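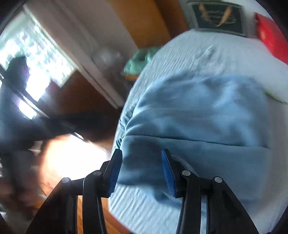
About Griltitz

We use cookies to remember your settings. By staying on this site you agree to this. OK / Read more

Griltitz is a small school that teaches people to mend, alter and look after their own clothes. Ohemaa Lamptey and Lesego Mathebula opened it in two rooms above the Odoi building, after years of hearing that repair was about to become fashionable. We didn't believe it then and we're still not sure.

You will find a lot of big claims on pages like this one. We don't say a patched elbow will save the planet. We've read the numbers people pass around about how much water goes into a shirt, and they rarely agree with each other, so we leave them off our walls. What we can say is that 533 people have finished our basic course, and that most of them could sew a flat hem by the end of it. Some couldn't. Hems are harder than they look.

We are also wary of "buy less, buy better." Better according to who? Ohemaa spent a long time in alterations and has opened up plenty of costly jackets with glue where the stitching should be.

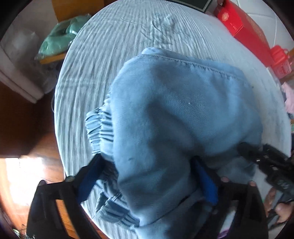
Price tells you what the shop wanted for it. If you want to know how a thing was made, turn it inside out and look at the seams, then pull on them a little.

What we teach

The basic course is hand sewing, buttons, hems and simple patches. The second course, Beradell, covers zippers, linings and taking in a waist. Lesego runs it and he will make you unpick your work – more than once. We tried a third course on natural dyeing. The colors washed out and we dropped it.

We don't hand out certificates. People ask, and we haven't yet met an employer who cared about one.

Who pays for it

Course fees, mostly. We turned down an offer from Murora, a clothing label that wanted its name over our door and a say in what we taught. Maybe that was a mistake. The roof still leaks.

New basic classes start in September. If you aren't sure it's for you, come and watch one first.

Get our newsletter! Enter your email address. You can unsubscribe at any time.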